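4.2 What the staff do now

The Gonthorpe site handles returned household goods and soft toys for Duvent, which sells them on if they pass and writes them off if they do not. Before the arms came in, a shift of 16 people emptied cartons, looked at what was in them and put each item where it belonged. The work was described to us as dull, sociable and hard on the lower back. The two-arm station described in Section 3 was meant to take over the middle part of this, the looking and the placing, and leave the cartons and the exceptions to people.

We did our interviews at the practice table, where staff teach the station new items by guiding it through them. The items are picked by the staff themselves from whatever is on hand, and the choice has become something of a local sport. Figure 3 gives a fair idea of the material. A mug and a plate are considered easy marks. Plush is considered a career.

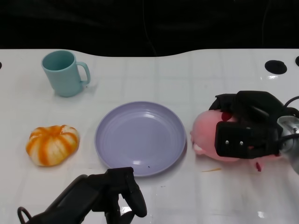 Figure 3. The practice table at Gonthorpe, with a mug, a striped pumpkin-shaped object, a plate and a plush toy. The gripper at right has hold of the toy; the lower gripper is empty.

Ten of the 16 had sat at the table by November -- management's memo says "upskilled," a word we heard on the floor only in quotation marks. Their accounts of the change agree on one point. Sorting by hand asked very little of their attention and left plenty over for talk. Teaching asks for nearly all of it. One sorter told us she used to go home with a sore back and a full account of everyone's weekend, and now goes home with neither. She was not certain she had come out ahead.

The second change concerns what counts as knowing the job. Under the old arrangement, an experienced sorter could tell a saleable toy from a write-off by picking it up, and could not say how. At the practice table this has to be put into words, or at least into movements slow enough for a machine to follow. Several people found this flattering for a week or so. After that they noticed that the explaining was not on their job description, and that the pay grade had been set when it was not needed.

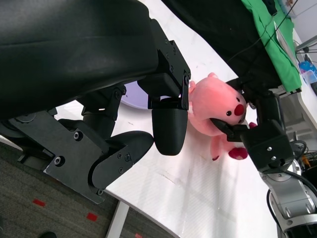

Soft toys came up in every interview, usually without our asking. A plate has one sensible shape and keeps it. A toy has ears, paws and a head, and offers a gripper many places to take hold, most of which a person would avoid out of something like manners. Staff would say that the arm had it "by the neck" or "by the face" and wince a little while they said it. The log has no field for this. It records a grasp as held or dropped, and a toy held by the face is held.

The log itself was supplied by Nodstead along with the arms, and it sets the target for the table: 3,000 recorded grasps before an item class may go to the live line. We found no one at Gonthorpe who knew where the number came from. The Figueroa site, which sorts quite different goods, was given a target of 3,000 as well. Staff at both sites had independently concluded that somebody liked the look of it.

What the target does is shape the day. Easy items are saved for late in the shift, when people are tired and the count is short, and difficult ones are brought out on Monday morning or left in the carton. Supervisors know this and mostly let it pass -- they were sorters too, and they are judged on the same number. We return to the effect on the training records in Section 5.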